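Open Day at Skosus, or How I Spent a Saturday Watching People Pick Things Up

The sign on the door said Skosus, and under it, on a sheet of printer paper, OPEN DAY, PLEASE RING TWICE. I rang twice. I could hear the bell fine from the sidewalk, so I assume everybody inside could too, but it took a third ring to get me in.

It was November 9, 2024, drizzly, and I had driven an hour and a half to see what a data shop looks like from the inside. I write this blog mostly for people who run small packing and assembly outfits, and I've had the same question in my inbox all year: when the robot salesman says the machine "learns from examples," where do the examples come from? Skosus sells examples. They had coffee and a tray of those wafer cookies that taste like the box. So I went.

The short answer is that the examples come from people in ordinary rooms doing ordinary things with odd hardware strapped to them. A collector works with a handheld gripper, and marker cubes tell the software where the hands are. A camera up at head height records all of it. Then you pick something up, put it down, and do it again until the task sheet runs out of boxes.

I had expected a lab. I got desks, office chairs and a person saying "sorry, one second, it lost the cube."

Our guide was Ardalan Hashemi, who runs the collection floor and has the calm of a man who has watched 700 people's worth of dropped spoons. He gave us the numbers early, I suspect so we'd stop asking. A collector is expected to finish 100 takes in a shift. A new task needs 300 good takes before anyone will bother training on it. The current list has 47 tasks, and he knew several of them by number, the way a diner cook knows the menu. Number 12 is folding a dish towel. He doesn't care for number 12.

What makes a take good? This was the best part of the day. You'd think smoothness, and the first few visitors who had a go were very smooth, like people carrying soup in front of their in-laws. Hashemi threw most of those out. The movements were too slow and looked like nothing a person would do at home. He threw mine out for the opposite reason. I'd turned my wrist so the marker cube faced the floor, and the tracking gave up on me. Then I looked away from my own hands to see if anyone was impressed. You have to watch what you're doing, because the camera goes where your head goes. I have since noticed how rarely I watch what I'm doing.

Fumbles they sometimes keep. If you miss, correct and finish, that goes in a separate pile marked "recovery," and customers pay a little more for it. I've been producing premium material in my kitchen for years.

There was also a room upstairs where the takes get labeled, with software called Urkix that crashed twice while we stood there. The labeler restarted it without looking up. She was typing start and end points for each grasp, and in between she had a podcast going. I asked how long one take needs. Longer than the take, she said.

Back downstairs they were running the phone tasks, which cause trouble because a lit screen changes how the whole thing looks to the camera.
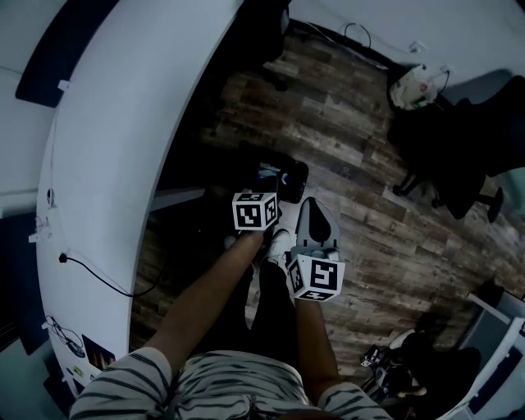 Phones are flat and slippery and everyone handles them differently, Ghaffari told me over the cookies, so if you only record careful people, the robot will learn to be careful and then be useless to anybody in a hurry. I asked whether they recruit careless people on purpose. They recruit everyone, apparently, and the carelessness takes care of itself.

I had one practical question left, which was what this means for a shop with nine employees and one packing line. Hashemi said that if your products are odd shapes, nobody has recorded them, so you'd be paying for your own 300 takes per item. He quoted me a price. I wrote it down and then drew a small box around it, and I won't print it, as he asked me not to and I'd like to be invited back in January when they start on drawers and cabinets.

They sent us off with a Skosus tote bag and a flyer from Rirkex, the outfit that makes the wrist straps. Parking is behind the building and free on weekends. Bring your own lunch, the sandwich place across the street closes at one.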